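Course: Handling of Soft Materials with Two Arms
Unit 8: When the data says success and the work says failure
Handout for participants, April 2024

Please read this handout before the practical session. It is about one fault on our towel station. I chose it because the fault was small, it did not stop the machine, and we needed too long to find it.

The task is simple to say. The two arms take the upper corners of a towel, hold the edge taut, and fold the towel on the dark work surface. The program is the one you know from Unit 5. 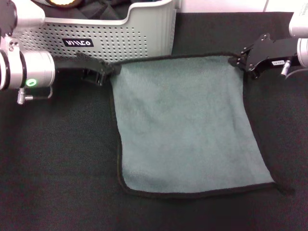 Poonam Tomar
Course instructor, Masby training cell

What happened in February

We did a run of 300 folds. The log showed 300 successes. When I checked the folds by hand, 291 were good. In the other ones, one corner had slipped out of the fingers during the lift, and the arm continued the fold with nothing in the grip. The log did not contain any warning.

The station has no force sensor in the fingers. The program decides that a corner is held when the fingers stop before the fully closed position. With a thick cloth this works well. With a thin cloth the difference between "closed on cloth" and "closed on nothing" is very small, and the limit must be set with care.

First (wrong) explanation

We believed that the fingers were worn. We changed the finger pads on both arms and repeated part of the run. The same failure came back. I ask you to remember this step, as it cost us two working days and we had no measurement that supported it.

Second explanation

My colleague Upadhyay compared the zero position of each gripper with the value in the Brornov controller. On the right arm the stored zero was old. It had not been updated after the gripper was taken off for cleaning. Because of this, the empty gripper reported a small opening, and the program read this opening as cloth.

How to check the zero position

Before you begin, press the stop button and wait until both arms are still. Only then remove all cloth from the surface. Keep your hands away from the fingers also when they look open.

Move the arm to the service position and let the gripper hang free, with nothing between the fingers.

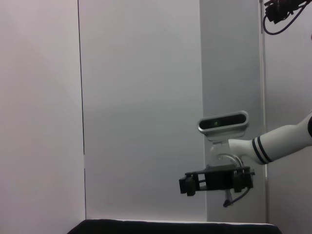
Close the gripper slowly from the Ultero panel and write down the reported opening. Open it, and repeat until you have 5 values. If the values agree with each other but are not zero, the stored zero is wrong. If they do not agree, do not store a new zero. Look first for dirt on the rail or a loose screw at the finger.

After storing a new zero, test again with the thin cloth, and test also with no cloth. The second test is the one we had forgotten. A grip check must be able to say "no".

Safety remark

An arm which believes it holds a cloth moves with the full folding speed. During the February run one loose corner was caught under the other gripper and the towel was pulled hard across the surface. No person was near. From this day the speed is limited until the grip is checked a second time, after the lift.

For the session

Bring the log file of your own run from Unit 5. Find the reported opening for each grip and mark the values which you would not trust. We will compare them with the cloth thickness at the start of the session.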